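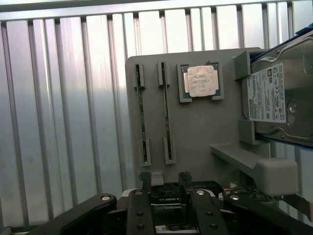
Figure 4. Component plate on the ribbed metal bench surface, wrist camera view. The memory modules are at the left of the plate and the processor near its top, the hard disk drive is at the right, and the open fingers are at the graphics card.

4. Component Plate and Wrist View

4.1 Layout

The cell described in Section 3 was built in a shared workshop in Ganley, on bench space that had to be cleared at the end of each session. Parts could not be left in place between sessions, and the early layouts, in which each component was set down against a taped outline, lost their calibration every time the bench was used for something else. The plate replaces the outlines. All part positions are defined with respect to the plate, and only the plate has to be located relative to the arm.

The component set is that of a desktop computer: memory, a processor, a hard disk drive and a graphics card. All parts came from retired office machines. They were chosen for their differences in shape and surface, and no attempt was made to match them to one another electrically. The task ends when a part has been lifted, moved to the chassis side of the cell and released at its target pose. Powered operation of the assembled machine is outside the scope of this paper.

Each memory module stands on edge between two slotted holders, one at each end (Figure 4). This orientation presents the narrow edge of the module to the camera and leaves the middle of the length open to the fingers. It also makes the module hard to see. From most approach poses the visible area is a thin line, and two modules side by side produce two nearly parallel lines that the detector tended to merge. We kept the orientation anyway, as laying the modules flat would have required a second grasp to turn them before insertion.

The processor sits between two opposing brackets that leave gaps along two sides. The fingers enter at these gaps. A closed four-sided nest was tried first and held the part well, but the pads could not reach below the top of the heat spreader without touching the wall of the nest. Opening the nest on two sides cost some accuracy in one direction. The loss was corrected by the closing motion of the fingers, which centers the part along that same direction.

The hard disk drive is the heaviest part in the set. It is held at one end between two support blocks that project from the plate. The drive keeps its caddy rails, which made it wider than the bare casing and set the spacing of the blocks. Early versions of the blocks were sized for a drive without rails and had to be remade. The graphics card was the last part to be added, and its position was constrained by the space left over.

4.2 Gripper and pads

The gripper is a two-finger unit driven through a linkage on each side. It was supplied with smooth pads, which slipped on the brushed casing of the drive and on the cover of the graphics card. We replaced them with rough textured pads. The replacement pads are slightly thicker than the originals, and the finger opening recorded by the controller was corrected by a fixed offset. No other change was made to the fingers.

Closing force was set per part and held constant over all trials. The memory modules were assigned the lowest value. For the graphics card, the fingers are placed on either side of the fan and close on the body of the card. Contact with the fan blades was treated as a failed grasp even when the lift succeeded, as was any contact with a holder or support block that shifted the plate.

The linkage has one effect that matters for the view. As the fingers close, the tips do not move along a straight line -- they follow a shallow arc, and the pads end slightly farther from the camera than they began. At the opening used for the memory modules the difference is small. For the graphics card it was large enough to require a separate final height.

4.3 Camera placement and occlusion

The camera travels with the gripper, so the fingers and linkages appear at the same place in every image and cover the lower part of it. In Figure 4 they hide part of the graphics card while the memory modules and the processor remain clear. The part being grasped is therefore often the one with the least visible surface. A fixed overhead camera was considered and rejected because the workshop had no mounting point that other users would not disturb.

We handled occlusion by splitting each approach into two stages. In the first, the arm stops at a standoff height and the detector estimates the pose of the target with the fingers open. In the second, the arm descends on the stored estimate and the image is used only to check that the plate has not moved. The check relies on the holders and brackets, which are rigidly attached to the plate and do not change as parts are removed. Parts themselves are not used for the check.

A static mask was drawn over the gripper region and applied before detection. The mask has to be drawn for the widest finger opening in use. At narrower openings it discards image area that is in fact usable, but a mask that followed the opening gave no measurable gain and was dropped.

4.4 Surface and lighting

The bench surface under the plate is corrugated metal. It was already present in the workshop and could not be removed. Its raised panels reflect the room lighting, and some of them saturate to nearly white in the image. The grooves between them are dark, long and straight, and in several respects they resemble a memory module seen on edge. During the first runs, most false detections of memory modules fell on these grooves, outside the plate.

Two measures were taken. The matte gray finish of the plate gave a dull background directly around the parts, and the detector was restricted to the plate outline once the plate had been found. Exposure was then fixed using the plate and not the full image. With these settings the bright panels still saturate, but they no longer pull the exposure down and darken the parts. A cloth cover over the bench was also tested. It worked for detection and interfered with the seating of the plate, and we did not use it.

The metal parts on the plate present the same problem on a smaller scale. The heat spreader of the processor is pale and has faint engraving that cannot be read at this distance, so its outline was used and its markings were ignored. The label on the drive, by contrast, is high in contrast and has a fixed position on the casing. The larger print, such as the maker's name, was stable enough to serve as a feature. This ties the drive model to one particular label, and a drive from another maker would need a new template. For the graphics card we used the fan and the lettering along the edge when they were not hidden by the fingers.

4.5 Data and trials

The detector was trained on 3000 wrist images collected over several sessions beginning in November. Images were taken at the standoff height and during descent, with the plate placed by hand at a new position at the start of each session. The two memory modules were labeled separately. Reflections were not labeled.

The grasp trials were completed in March 2018. There were 273 attempts in total, of which 94 were on the graphics card and 74 were on the memory modules; the remainder were divided between the processor and the drive. The uneven split reflects the order of development. The graphics card required the most changes to approach height and closing force, and trials made after each change were kept in the set. Outcomes by part are given in Section 5, with attempts before and after the change of pads reported separately.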